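Jiremden: A Small Role-Playing Game About Carrying Letters
Project report, Interactive Media Design II
Siiri Manninen

What I set out to make

I have wanted to build a role-playing game since I was old enough to get lost in one, so when the course let us pick our own final project I had my pitch ready before the break was over! Jiremden is a short top-down RPG in which you play a letter carrier on the island of Wijaya. There is no combat. You walk from village to village, talk to people, decide which letters to deliver first, and live with what happens when one shows up late.

The plan was a game you could finish in one sitting, with choices that change later conversations. I built it in Silix, the engine we used in the first semester, mostly because I already knew its dialogue editor (and its bugs).

Writing the dialogue

This part ate most of my time, and I loved it. The finished game has 461 lines of dialogue spread over 11 characters. My first draft had far fewer, but every time I let a character remember something, I needed a line for the player who did it, a line for the player who didn't, and usually a third for the player who lied about it.

I kept everything in one big spreadsheet until November, then moved it into the engine over a very long weekend. If I did it again I would start inside the engine on day one. Copying the lines over broke all the apostrophes, and I was still finding little square boxes in people's speech the night before the playtest. 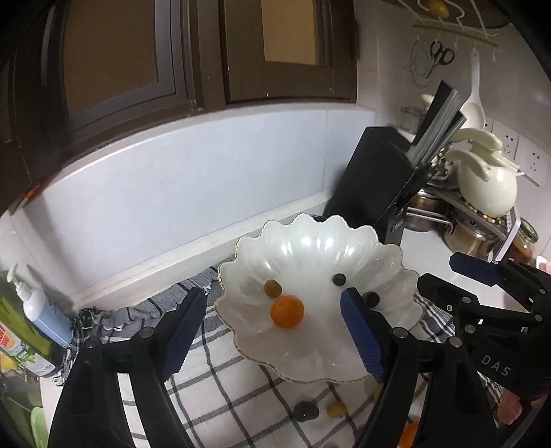
The memory system itself is simple. Each letter has a state (carried, delivered, opened, lost) and every character checks the states they care about before they speak. The ferry pilot only cares about two letters. The baker cares about all of them, so she is the best character in the game and also the one who crashed it most often.

Saving and loading

I underestimated saving. My first version stored the player's position and the letters but forgot the time of day, so loading an evening save dropped you into a bright morning with all the shops closed. Fixing it meant rewriting the clock, and then the rewritten clock broke the ferry. The final save file is plain text and small, and I am prouder of it than of anything you can see on the screen.

Playtest

We ran the playtest on a Friday in the media lab. The game got 58 complete playthroughs, and I set a limit of 200 in-game minutes for each one. Most players finished before the limit. The ones who didn't were nearly all stuck in the same spot, the village of Jullodent, where the bridge looks like part of the background. I have since made it brighter and put a goat on it.

My favorite result was how many people opened the sealed letter. I had written that branch as a secret for the curious few, and it was the first thing half the room tried!

What is left

The music still loops too soon in the harbor, and controller support is only half done. I also want a proper map screen, which I sketched but never built. The next build will have the map first, then two more letters for the baker.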